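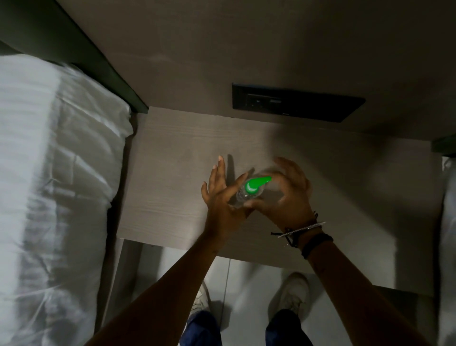
Members who signed up for the Jestari open day on April 28, 2026 asked for a write-up, so these are my notes, grumbles included.

The pitch has changed since the February mailing. Back then it was a robot that would tidy hotel rooms. Now it is a robot that will learn to, once it has watched enough people do it. So what we got to see was mostly people at work: two hands, a nightstand between two beds, and a water bottle with a green cap. Pick it up, turn it, work at the cap, set it down, go again. Jestari calls each go an episode and says it wants 3000 of them for the bottle alone. The wall display had the count at 2903 when our group came through.

I asked what happens with a different bottle. The answer was that variety comes later. I asked about a wet cap, or a guest's phone sitting next to the bottle, and got the same answer. Fair enough, but hotels are made of that sort of thing, and the brochure already says "room ready."

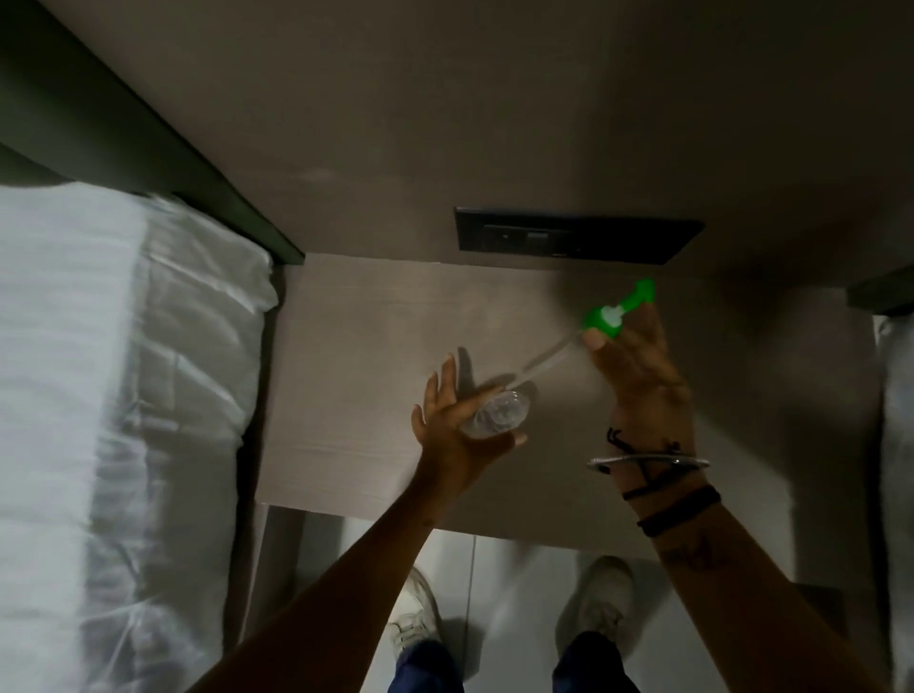

Bottles are harder than they sound, I'll give them that. Thin plastic gives way when you squeeze it, and one hand has to hold on while the other deals with the cap. A person does this without looking. The Varkard arm in the next hall, which was the only thing moving under its own power all afternoon, was given a rigid block to lift. It lifted it. We were allowed to watch for 8 minutes and then it needed a reset.

The Manzano people were more open about where they are - no sales talk, and a sheet listing what fails. I wish I could say the same of the Wunau stand, where 801 "successful tasks" were advertised and the person on duty couldn't tell me out of how many.

Is it worth the trip? If you like seeing how the training is done, yes. If you were hoping to see a room get cleaned, save your gas. Parking is free but the lot is small, and the coffee ran out before the second tour.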